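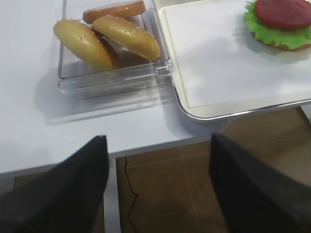 Play food on the white table: buns in the clear box, a burger getting started on the tray.

Play Kitchen Organizer and Snack Shop Host wanted, part-time, McIntyre Street

Hi! I run Hedent, a pretend-play room for kids on McIntyre Street, upstairs from the shoe repair place (look for the green door, the buzzer sticks). I'm looking for one person to come and work with me on the food side of things. By food I mean toy food. We have a lot of toy food. I counted it once in July when it was too hot to do anything sensible and got to 3000 pieces, and then a customer gave me her grown-up kids' entire grocery store set, so it's more than that now.

If you're still reading and your first thought was "ooh, how do you sort it," please keep going, I think we'll get along.

What the place is

Families book a session, the kids come in, and they run a restaurant or a bakery or a grocery store for as long as the session lasts. Grown-ups can be customers or sit by the window with coffee. There's a burger bar, which is the big favorite by a mile, a soup counter, a produce stand, and a bakery case that used to be in an actual bakery and still has a light in it. We also lend out play sets by the box to preschools and libraries, and that half of the business goes by the name Gisamov because I started it separately and never got around to merging the two. Same shelves, same me, two sets of invoices. You won't have to touch the invoices.

What you'd be doing

Mostly you'd be putting food away and getting it out again. I know how that sounds, but I love this part and I'd like somebody who at least doesn't mind it. At the end of a session there's lettuce under the benches and sausages in the cash register, and all of it has to be found, wiped, checked and put back in the right box so the next group can start cooking the minute they walk in.

The burger sets are the fussiest. Each one has a bottom bun, lettuce, tomato, the filling and a top bun with sesame seeds on it, and kids build them in every order you can think of (I've been served one with a bun in the middle and a bun on each side, and it was very good, thank you). The pieces go into clear boxes with lids so you can see what's in there without opening anything, and then we lay the parts out on a tray and build one whole burger before the box gets signed off. If you get to the tomato and there's no top bun, you go hunting. The missing piece is usually in the produce stand. Once it was in my coat.

You'd also be hosting, especially on weekends. That means showing a group where things are, getting a shy kid started with a small job like taking orders, and keeping an eye on the ones who have decided the kitchen is closed and are throwing people out of it. You don't need to perform! Some of our best hosts have been pretty quiet people who just sit at the table and say "can I get extra tomato on that" with a straight face.

Then there's the packing for the lending boxes. Every box has a card with its contents, you check against the card, you tick it, you tape the card inside the lid. We have 70 boxes out at preschools at the moment and they come back in all kinds of states. Some come back cleaner than we sent them. One came back with real rice.

Smaller stuff that comes up: washing fabric vegetables, gluing the odd thing, writing labels, wiping down tables, telling me when we're low on buns (we're always low on buns), answering the door.

Who I'd love to hear from

You like small objects and you like things being in their places, but you can watch a four-year-old tip a whole box of them onto the floor and not feel your soul leave your body. That's honestly most of the job description right there.

You can lift a full lending box up a flight of stairs. There's no elevator, sorry. You can kneel on a hard floor for a bit, and we have pads. You're comfortable around kids and fine with a background check, which I pay for. Nice handwriting would be a treat because mine is awful and the labels suffer for it.

Experience with kids is great, and so is experience in a stockroom, a library, a thrift store, a real kitchen, or just a big messy family. I don't need a resume. If you have one, sure, send it, I'll read it! Retired folks and students both very welcome. If you're still in high school, you need to be 16 or over and I'd want to talk to a parent first.

A second language would be wonderful. Lots of our families speak Spanish at home, and the soup counter has a bilingual menu that I wrote myself and that has been corrected by several kids.

Hours and pay

It's 3 shifts a week to begin with: two weekday afternoons and either Saturday or Sunday, your pick, as long as you stick with the one you choose for a while. Afternoons start after lunch and finish once the last box is closed. In the summer it gets busier and I could offer more if you wanted it. Pay is hourly, on the books, every other Friday, and I'll tell you the rate in my first reply so you don't have to sit through an interview to find out. You also get free sessions for any kids in your life, and the coffee is decent.

We close for the last week of the year and you won't be asked to come in and sort during it. (I'll be in there sorting. That's my own problem.)

How the trial works

I'd like you to come in for one paid trial shift before either of us decides anything. We'll do a regular session together, then clean up, and then I'll give you a mixed tub of 100 pieces and ask you to put it away however makes sense to you. There isn't a right answer. I've seen people sort by color, by meal, by food group, by what would go bad first, and the by-meal person ended up changing how I do the whole bakery case. I'm mainly curious how you think and whether you hum while you do it. Humming is fine.

Wear shoes you can get down on the floor in and skip the dangly bracelets, they catch on the nets we keep the fruit in.

How to apply

Reply through this Listgate post with the button at the bottom, or come by and ring the buzzer any weekday morning when we don't have a group in. Hold it down for a good long press. In your message, tell me which afternoons you could do, whether you'd rather have Saturday or Sunday, and what you'd order at the burger bar. A few lines is plenty.

Please get in touch by 11th December. I'll write back to everybody, even if it takes me a few days, and I'm hoping to have trial shifts done before the holiday break so whoever it is can start fresh in the new year.

If the job isn't for you but you have a box of toy food in the attic that wants a new home, I'll take that too, any condition as long as it's clean. Buns especially!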